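Who Turned Off the Water? All About Valves

Last updated: July

Have you ever turned on a tap and wondered what's holding the water back when it's off? I used to think the tap was just a sort of plug. But inside every tap there's a clever part called a valve, and I think valves are brilliant!

A valve is a door for water. Open the door and the water rushes through. Close it and the water has to wait in the pipe, pushing and pushing, until somebody lets it out.
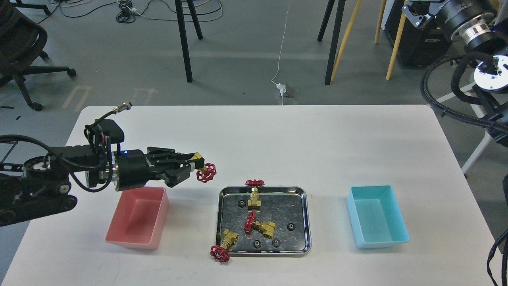 There are lots of kinds, but my favourite is the gate valve. It has a flat piece of metal inside (that's the gate) which slides up and down. You turn a little wheel on the top, and the wheel turns a screw, and the screw lifts the gate. It's slow – you might need 6 whole turns to open one all the way. Slow is good, though. If you stop fast-moving water too suddenly it bangs against the pipe, and the whole house can go THUNK. Plumbers call that water hammer.

Lots of gate valves are made of brass, a yellowish metal you get by mixing copper and zinc. Brass doesn't rust like iron does, so it can sit next to water for years and years. The wheels are often painted red, which makes them easy to spot in a dark cupboard.
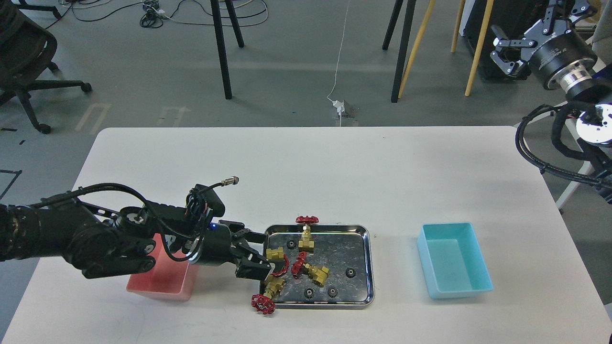 Go on a valve hunt

Ask a grown-up to help you find the valve that shuts off all the water in your home. It's often under the kitchen sink. Mine was behind 12 tins of paint – it took me ages! Don't turn it unless your grown-up says so, or somebody in the shower may get very cross.

Then look outside for small metal lids in the pavement. Some of them have a valve underneath, for the pipes that run along your street.

1269 shares
16 comments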